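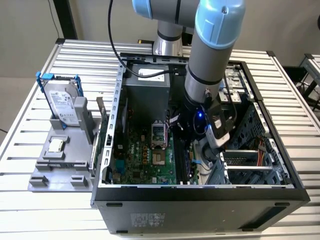 Desktop Assembly Episodes: Gallery

Project Bornville collects demonstrations of desktop computer assembly and disassembly for training a manipulation policy. Each episode covers one part and one direction, in or out. An operator drives the arm, and the joint states, gripper command and all camera streams are logged against a single clock. The pages in this gallery are grouped by camera view. Images are shown as recorded, with no color correction.

The set currently holds 483 episodes, of which 368 passed review. An episode is rejected for dropped samples on any stream, for a part that ends up outside its holder, or for a pause longer than the limit in the operator notes. Rejected episodes are kept in a separate folder with a reason code and are not used in training.

Wrist view, over the case

Orientation matters more for the socket than for any other target in the case. The gripper fingers take up the bottom of this view throughout an episode, so the policy always has its own fingertips as a reference against the board. We crop nothing from the wrist stream for this reason. An earlier version of the loader trimmed the lower part of each image to save space, and placement error on small parts went up.

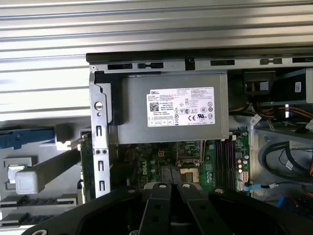 Labels and printed text are left unmasked. The Cititeo loader applies random blur patches during training, which is meant to keep the policy from using a sticker as a landmark. Whether it succeeds is still open. Amparo Bedoya is running the comparison with and without patches and will add the results to the Yupanqui notes in August.

Sampling is 90 ms between saved wrist images. Faster settings were tried and gave larger files with no change in validation loss.

Wrist view, parts on the board

Holders give each part a repeatable pose at the start of an episode. The processor holder grips at the corners and leaves the metal heat spreader exposed. Drives go in the rectangular holder on the right side of the board, and the graphics card lies along the lower part. Start poses are jittered by moving the arm before recording, never by shifting a part in its holder.
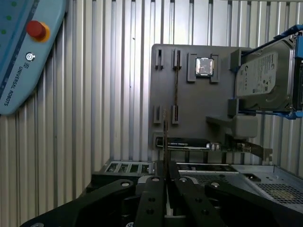

File layout

Episodes are packed in Detwood archives, 4 per file, with the index stored separately. Each entry lists the part, the direction, the operator code and the review status. Camera calibration is stored once per session and must be loaded before the wrist poses are used. Archives written before the calibration field was added need the conversion script in the tools folder.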